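Getting Around the Gourlay Islands: speaker notes

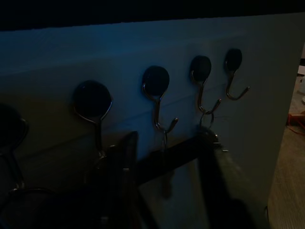

Row of metal hooks on a pale panel.

Start with the map. Gourlay is an island group with 3 inhabited islands: Brekitz, Onow and Clurnent. Brekitz is the largest and has the airstrip, the hospital and the only bank. Total land area is 344 square miles, most of it hills and forest.

Next, people. Most families live on the coast and make a living from fishing, coconuts and small gardens. Onow has 500 residents and one paved road. Point out the harbor on the west side.

Climate. Warm all year. The rain is heaviest in February, and the ferry often runs late that month. Mention that flights are small and luggage is weighed.

Ferry: Brekitz to Onow takes 5 hours. Clurnent is a separate boat from the same dock. Tickets are sold at the dock, cash only.

Pause for questions about the ferry before going on to Clurnent.

Clurnent: reef on the north side, freshwater lake inland, no hotel. Visitors stay with families and should arrange it from Brekitz. Leave the map up during the break.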